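4. Baking and Cooling Long Buns

This section covers the Long Bun program on the Korkora countertop oven. Read Section 2 before using the oven for the first time.

4.1 Loading

1. Slide the rack into the middle position.
2. Set the shaped buns on the tray with the long sides parallel. Leave a gap between them. Buns that touch will join at the sides and tear when pulled apart.
3. Close the door and turn the dial to Long Bun.
4. Press Start. The program runs for 48 minutes, including the final rise.

Note: Do not open the door during the first 9 minutes of the rise.

4.2 Checking the Bake

1. When the tone sounds, put on oven gloves and pull the tray halfway out.
2. Look at the crust. It should be an even orange-brown. Darker patches are normal on egg-washed dough.
3. If the crust is still pale, add 7 minutes with the Extend key.

CAUTION: The tray and the inside of the door stay hot after the program ends.

4.3 Cooling and Sorting

1. Move the buns to a rack until they no longer feel warm.
2. Transfer them to a clean, light-colored work surface. Dark spots are easier to find against white.

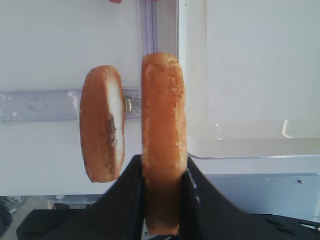 3. Turn each bun over and check the long sides as well as the top. A pale strip along one side is common where two buns sat close together.
4. Put aside any bun with a split end and use it first.
5. Bag the rest and close the bag tightly. Do not refrigerate.

For part 143 (replacement rack), see Section 9.

Related items
Kundura Bread Bags, Long
Gronow Cooling Rack
Letora Oven Gloves
Korkora Quick Start Card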